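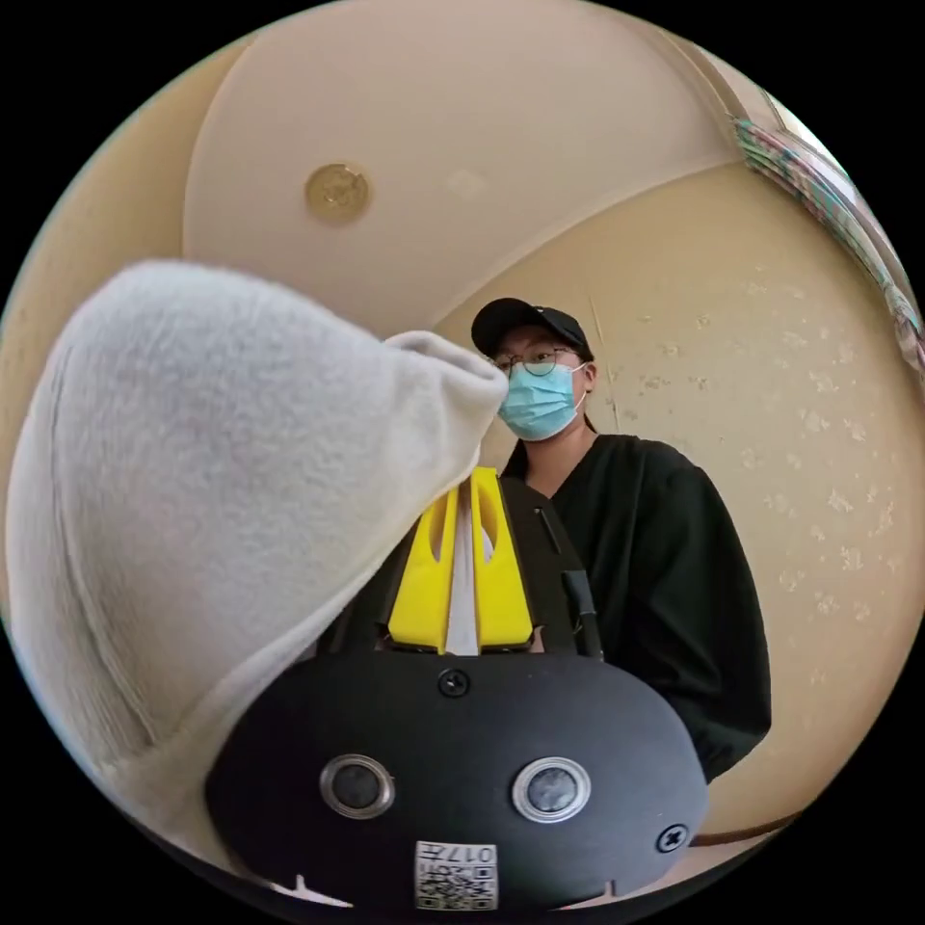
Will the folding machines take my job at the laundry?

Probably not the whole job, but a good part of your day will look different, and it's worth asking your manager now which tasks are moving and who gets trained on the new ones.

Posted in: Work & Careers > Laundry, Cleaning & Housekeeping
Tags: automation, folding, shift work, training

I've been at Veremow for a long time now, on the finishing side, so mostly towels, fleece throws and robes for hotels and a couple of spas. In October they told us a folding line from Stundik is coming in, and that the arms are going to be "taught" from people doing the folding by hand. There are 60 of us on the floor across both shifts. The meeting was very cheerful and there were pastries, but I came out of it knowing less than when I went in, I think.

What I'd like to hear from people who have been through it is what changes day to day. Do they cut hours? Does the pace go up? I don't hate the idea, my wrists certainly don't, but I've got a mortgage and I like the people I work with.

3 answers

Best answer
First of all, I'm sorry you're sitting with this worry, and I hope the pastries were at least decent! We went through the same thing at a plant a bit bigger than yours (80 on the floor when it started), so let me tell you how it went for us, and you can take what's useful.

The first few months were slow. The flat things went over quickly - sheets, pillowcases, bath towels once they'd sorted out the corners. Fleece and anything with a hood stayed with us, because soft thick stuff bunches up and the machine would grab two layers or none at all. We still do those by hand. So the work didn't vanish, but it did get narrower, and that was harder on some of my coworkers than others. If you enjoy the variety, say so early and ask to rotate.

As for hours, nobody on my shift was let go, but when people retired they weren't replaced. I'd call that a cut, just a quiet one, and you should ask about it in plain words. Ask whether open positions will be filled, and get the answer in writing if you can.

The pace did go up. Each line could put through 400 pieces an hour on a good run, and somebody has to feed it and somebody has to catch what comes out, and for a while that somebody was very tired. We asked for a swap between the feeding end and the catching end partway through each shift and it made a world of difference to my shoulders.

One more thing and then I'll stop. If they want you folding by hand so the machines can learn from it, that's skilled work and it should be paid as such. We got a small bump for those weeks, but only after we asked. Good luck, and do come back and tell us how it goes.

Answer 2
What the person above said about asking for the training. I moved from folding to looking after the line and the pay is better, but it's a lot of standing next to a stopped machine with a phone on your ear. Ours are Zinchenko, so I can't speak to Stundik. We named the oldest one Duster on account of the lint. Clean the lint out every break, whatever the manual tells you!

Answer 3
my cousin's place bought one and it's still in the corner with a sheet over it. I wouldn't lose sleep

3876 views - Was this page helpful?

Search questions, topics, people... Go

We use cookies to remember your settings and keep the site running. Accept all / Manage choices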